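Règles de collecte et d'annotation - poste de manipulation sur table, Flormont
Fiche de données et consignes d'exploitation, révision du 7 mai 2022
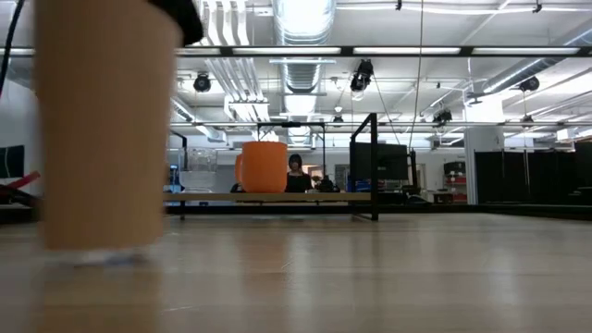

Cette fiche s'adresse aux opérateurs du poste, aux annotateurs et aux équipes qui réutilisent les enregistrements. Elle remplace la note de Tiburcio Mendoza et les consignes dispersées dans les anciens tickets. En cas de divergence avec le protocole général Stilska, la présente fiche prévaut pour le poste de Flormont uniquement.

Contenu

Le jeu regroupe des épisodes de saisie et de dépose d'objets courants : gobelets, mugs, récipients transparents, petits contenants. Un épisode correspond à une consigne et une seule. Les épisodes interrompus sont conservés avec le statut "incomplet" et ne sont jamais renommés ni fusionnés.

Chaque épisode comprend :
- le flux de la caméra fixe ;
- l'état des articulations et l'ouverture de la pince ;
- la consigne en texte libre ;
- le journal des arrêts, même vide.

Avant l'épisode

Le plateau est essuyé, puis contrôlé sous l'éclairage de service. Les surfaces satinées ou brillantes renvoient le reflet des objets ; ce reflet fait partie des données et ne doit pas être supprimé par un cache ou une nappe. Les rayures du plateau ne sont pas retouchées.

Les objets du second plan restent en place pendant toute une série. Si un objet est déplacé entre deux épisodes, une nouvelle série est ouverte. Les câbles sont tenus hors du volume de travail de la pince. Un câble visible par la caméra mais hors de ce volume n'est pas une anomalie.

Vitesse et arrêts

La vitesse est limitée à 50 % de la valeur nominale dès qu'une personne se trouve du côté opérateur de la table. Deux personnes au maximum sont admises dans la zone marquée au sol. L'arrêt d'urgence est testé à chaque prise de poste et le résultat est inscrit au journal avant le premier mouvement.

Après un arrêt d'urgence, la reprise exige un retour en position de repos. On ne reprend pas un épisode à mi-course. Un objet resté dans la pince est retiré à la main, bras hors puissance - l'ouverture commandée à distance est interdite dans ce cas.

Annotation

L'annotateur décrit ce qui est visible à l'instant considéré. Règles applicables :
- Flou de mouvement : on annote l'objet si son contour reste séparable du fond. L'attribut "flou" est obligatoire.
- Objet tronqué : la boîte s'arrête au bord de l'image, sans extrapolation. L'attribut "tronqué" est obligatoire.
- Objet transparent : on annote l'enveloppe du récipient. Le contenu n'est annoté que s'il est identifiable.
- Reflet : jamais annoté comme objet.
- Contact pince-objet : "oui", "non" ou "indéterminé". Si la pince est masquée par l'objet, la valeur par défaut est "indéterminé".

La réussite d'une saisie ne se déduit pas d'une image isolée. Elle est établie sur la séquence complète, par deux annotateurs travaillant séparément. Les désaccords sont transmis à Arlo Baptiste et la décision est consignée avec son motif.

Personnes à l'arrière-plan

La caméra couvre une partie de la salle. Toute personne susceptible d'apparaître signe le formulaire de consentement avant la série. Les visages sont floutés dans la version diffusée ; la version brute reste sur le serveur interne et n'est pas copiée sur un poste individuel. Les écrans allumés suivent la même règle dès qu'un texte y est lisible.

Limites connues

Le point de vue est unique et les occlusions sont fréquentes lorsque l'objet saisi passe au premier plan. Les zones claires du plafond peuvent être saturées. Le jeu ne convient pas à l'étalonnage colorimétrique ni à l'évaluation d'un dispositif de sécurité.

Versions et conservation

Les versions publiées sont figées. Une correction donne lieu à un nouveau numéro, y compris pour une simple faute dans une consigne. Les données brutes sont conservées 6 ans, puis supprimées sur les deux sites, Flormont et Trondenside. La prochaine révision de la fiche est prévue en juin ; elle intégrera le format de journal Ruiz-Ortega, encore à l'essai.

Les demandes de modification passent par le dépôt, étiquette "regles-poste".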